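Ramcombe Training Centre
Vehicle Dismantling and Parts Recovery, Unit 2
Handout: Grading and Storing Used Parts
Issued 4 March 2019

Learners should read this handout before the April assessment. It covers parts removed from end-of-life vehicles and offered for resale.

1. Grading
Every part is graded before it is given a shelf place. Grade A parts show no damage and need no repair. Grade B parts have light marks that do not affect use. Grade C parts are sold for repair only, and the invoice must say so. The mileage of the donor vehicle is entered on the stock card in all cases.

2. Labelling
The stock number is written on the part and on the card. Paper labels are not accepted on gearboxes or engines.

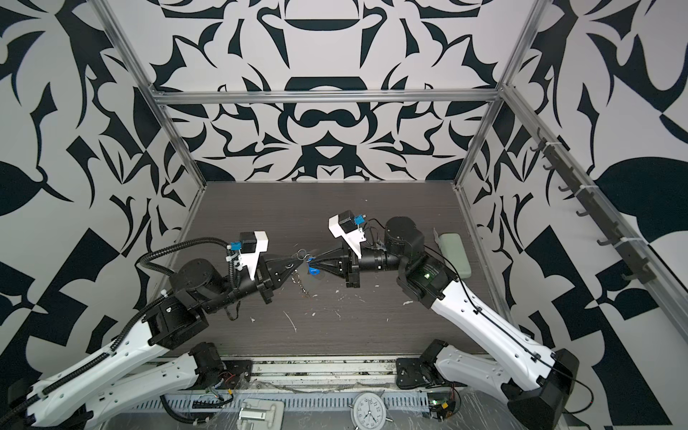
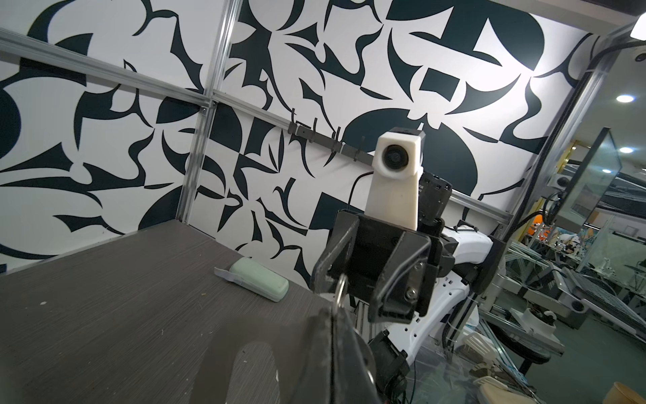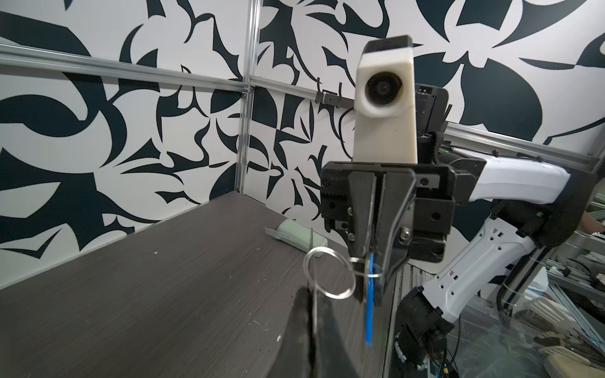 Work area with dark wood-grain tabletop and black-and-white patterned walls.

3. Storage
Alternators and starter motors are kept on the lower shelves. Doors and bonnets stand upright in the racks, with padding between panels. The Vorkcombe store has 55 racks, of which 37 are reserved for body panels. No rack may carry more than 700 kg.

4. Returns
A returned part is checked against its stock number and graded again. It does not go back to its former place until the new card has been signed.

Reading: Hoarau, Parts Recovery in Practice, chapter 2.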